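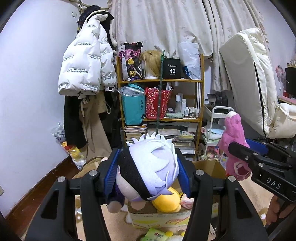
Who are we looking for?
We are looking for people who will sort and pack soft toys, clothes and small household things in furnished rooms, for four weeks in October.

Halvorsen Home Sorting is a small office in Larkville. We help families who are moving, or who have too many things in one room and do not know where to begin. In spring we started a toy project with the name Wamine. In this project we collect the plush toys, sort them, put them in boxes and pass them to day care centers and to waiting rooms of doctors. Now we need more hands for it.

What the work is like

You come to a room where somebody lives or has lived. It is a normal room with a carpet, curtains, a shelf with books and bags, clothes hanging on the wall. The toys are everywhere between the other things. You pick them up one by one, you look at each of them, and you put them in an open cardboard box on the floor. Plush bears, dolls with felt hair, round toys that nobody can name, all go through the same check. The check is simple: eyes and nose must sit firmly, seams must be closed, and there must be no smell of smoke. A toy which does not pass goes in a clear plastic bag and we decide about it later.

After the toys come the shelves. Books and magazines stay in one stack and they stay in the order we found them. Small bottles are put together and stand upright. Tote bags and paper bags are opened and looked into before they are moved — last season we found a passport, two house keys and a full set of winter gloves in bags which everybody believed to be empty. Jackets and hats remain on the hanger rack until the family has said what they want to keep. Towels are folded again only if they have fallen open.

Please understand that the box must not be overfilled. The lid should close without pressing. We had 440 toys to pack last time and many boxes had to be opened again.

Who can take part

You are 18 years or older. You can kneel and stand up again many times in one shift, and you can lift 12 kilograms. You do not need to have done this work before. It is more important to us that you are patient and that you do not throw things, also when the thing is only an old toy. Some children will get their toys back from us and they notice when an ear is bent.

You should be able to read a label in English and write a short one by hand. If you are allergic to dust or to wool, please tell us before the first shift, and we will find for you a place at the labeling table.

Hours and pay

One shift is from 9 a.m. to 1 p.m. or from 2 p.m. to 6 p.m. You may choose two, three or four shifts in a week. Monday is always free. For one shift we pay 128 dollars, and the money comes at the end of each week. The bus ticket inside Larkville is paid back if you keep the ticket. Coffee, tea and a warm soup are offered between the two shifts.

The first shift is a training and it is paid the same as the others. You will practice with one box and one shelf, and a person from the office will stay with you the whole time.

What you should bring

Socks without holes, as shoes are left at the door. Clothes in which you can sit on the floor. A hair band if your hair is long. Gloves, tape, markers and boxes are given by us. Phones stay in your bag during the shift, and it is not permitted to take photos of the families' belongings for your private use.

How to apply

Write us a short letter, half a page is enough. Tell us which shifts you prefer, from which week you can begin, and one thing at home which you keep in good order. We do not need a photo or school papers. Leave the letter in the mailbox of our office, in the Anton building on the ground floor, or use the form on our contact page and choose "Wamine" as the subject.

We have 12 places. Everyone who writes will receive an answer from us, also when the places are filled. If you apply together with a friend or a family member, please write both names in one letter — we will try to give you the same shifts, but we cannot promise it for every week.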